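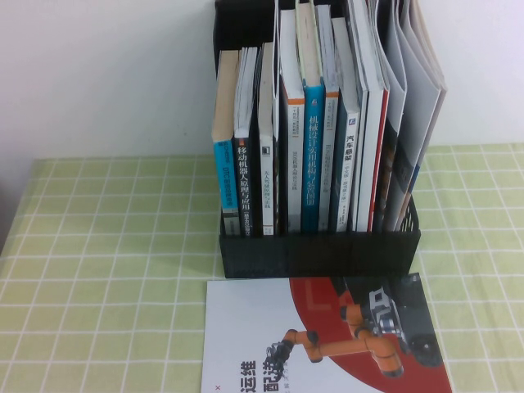

Desk file, books and magazines, August.

Back at the bench by 2 with a coffee and the dog door again (Voyle's spaniel is the test animal, bless her, she'll walk through anything for cheese). Marlina Yeoh had swapped the collar tag reader overnight, so I started the count from zero and let it run while I answered emails.

Got to 400 cycles before the flap started to stick on the way back in. Same spot as last time! Left hinge, lower edge. I cleaned the hair out of it and it ran fine for another 40, then stuck again, so hair isn't the whole story. I think the magnet is pulling the flap a hair too far over and the spring can't bring it home. Marlina thinks the spring is just tired. We have a sandwich riding on it.

The Brorneck spring is stiffer but it makes a clack that sent the spaniel under the table for ten minutes, and she wouldn't go near the thing until I taped a bit of felt along the bottom. With felt on, no clack, or not much of one. She went through twice on her own and then fell asleep across the doorway, which stopped testing for a while.

Still want 1,000 clean cycles before this goes out to Ulcombe. Their kennel has two beagles who learned to hold the last flap open for each other, so we need to ask Tresanier if the reader can log two tags at once.

To do: order more felt, weigh the old spring against a new one, put the cheese back in the fridge. Left the flap rig running on the motor at half speed.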